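Flattening and Filing Medicine Cartons for a Home Reference Box

Paper cartons carry information that the bottle or blister strip often leaves out: the full ingredient list, storage limits, lot code and expiration date. Kept whole, they fill a drawer quickly. Opened flat, 99 cartons fit in one Strand document box with room for dividers.

Supplies

Strand document box, letter size
Cernent clear sleeves, 4 mil
Buvum index tabs
Soft pencil
Plastic folding tool or the back of a butter knife

Opening the carton

Remove the contents and the leaflet. Set the leaflet aside. Hold the carton with the glue seam facing you. The seam is a narrow strip running the full length of one edge. Slide the folding tool under one end and work toward the other in short strokes. Most seams release cleanly. If the board starts to peel, stop and start again from the opposite end.

Open the end flaps before pressing anything flat. Flaps left tucked in will crease across the printing, and the lot code is usually on a flap. Do not trim the flaps - the code goes with them.

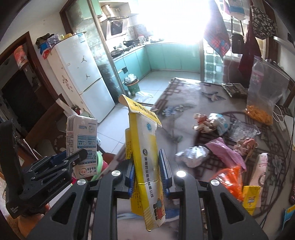 On coated board, Mullik suggested in the comments under the first version of this page that the seam be warmed with a hair dryer on low for 18 seconds before lifting, and that the carton then be left under a book overnight. The method works on hot-melt glue. It has little effect on the white water-based kind, where slow lifting is still the better choice.

Pressing

Lay the carton printed side down on clean paper. Fold each score line back against its original direction once, then release. Cover with a second sheet and a flat weight. Leave it for 4 hours. Heavier board may need a full night.

Labeling and filing

Write the date of purchase in pencil on the unprinted side. Do not use a marker, as the ink can show through on thin board. Put the carton and its leaflet in the same sleeve, with the leaflet behind.

File by use first (pain, stomach, skin, allergy), then by expiration date, earliest in front. For cartons printed in a language not everyone in the household reads, add a slip with the product name, active ingredient and dose copied from the leaflet or supplied by the pharmacist.

Check the box every April. When a medicine has been used up or discarded, pull its sleeve and recycle the carton. Sleeves can be reused until the edges split.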